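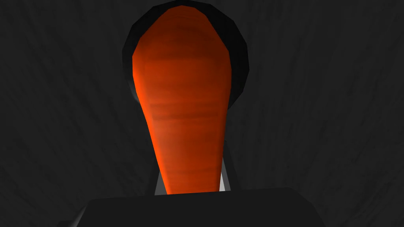
The sim was never going to catch that, according to one of you in the comments on my last post, and I've been chewing on it ever since. The full complaint was that I spend all my evenings in a simulator, tune everything until it looks beautiful, and then act shocked when the real arm does something dumb. Fair! But this time the sim did catch it. I just wasn't looking at the right number.

So, some background for anyone new. I've been teaching a small arm to pick up vegetables and put them in a bin, first in simulation and then (someday, on a good day) on my kitchen counter. I use Lultness for the physics and a set of food models from Sosov, and the carrot is my favorite because it's such a rotten shape to grab. Fat at one end, skinny at the other, and it wants to spin the second you touch it off center.

I left a batch running overnight in September, 3724 tries in all, and came down in the morning to a success rate so good I made pancakes. Then I sorted the tries by peak grip force, mostly so I could have a nice chart for this blog. There were 389 of them where the gripper had squeezed way past the limit I'd set. And I mean way past. A real carrot would've been soup.

All of them counted as wins, too. The carrot went in the bin, the bin said thank you, the score went up.

My first guess was the friction setting, so I fussed with that for an entire weekend and got nowhere. My second guess was the carrot model itself, and I wrote a slightly snippy message to the Sosov folks that I have since apologized for. The model was fine. Sorry again.

What was really going on is embarrassing. The controller has a force limit, and it also has a slip check that tells the fingers to close a bit more if the object moves. I'd written the slip check to run after the limit. So the limit would say "okay, that's enough," and then the slip check would come along behind it and say "just a little tighter," over and over, with no ceiling at all. On a potato you'd hardly notice. On a carrot held near the skinny end, which rocks a tiny bit no matter what you do, it kept squeezing for as long as the lift lasted. The worst one added 183 little squeezes in a row.

The fix was 4 lines. I moved the limit to the very end so nothing can sneak past it, and I made the run stop cold if the force goes over anyway. I also changed the scoring so a crushed vegetable is a fail, bin or no bin. My lovely success rate dropped like a rock and I've decided I'm at peace with that.

The part that bugs me is that I was maybe a week away from loading the same code onto the real arm, the Grestham one with the metal fingers. I reach in there all the time to straighten things up while it's powered. I know, I know! I've put a big red stop button on the counter now — the kind you can whack with an elbow — and the new house rule is hands out unless the power's off.

A couple of you asked if the Marín force sensor would have saved me. It would've measured the squeeze just fine, but my code was the thing ignoring the measurement, so I'm holding off on spending the money. Next up is a rerun of the whole batch with the new scoring, plus zucchini if I can get the model to load without falling through the floor.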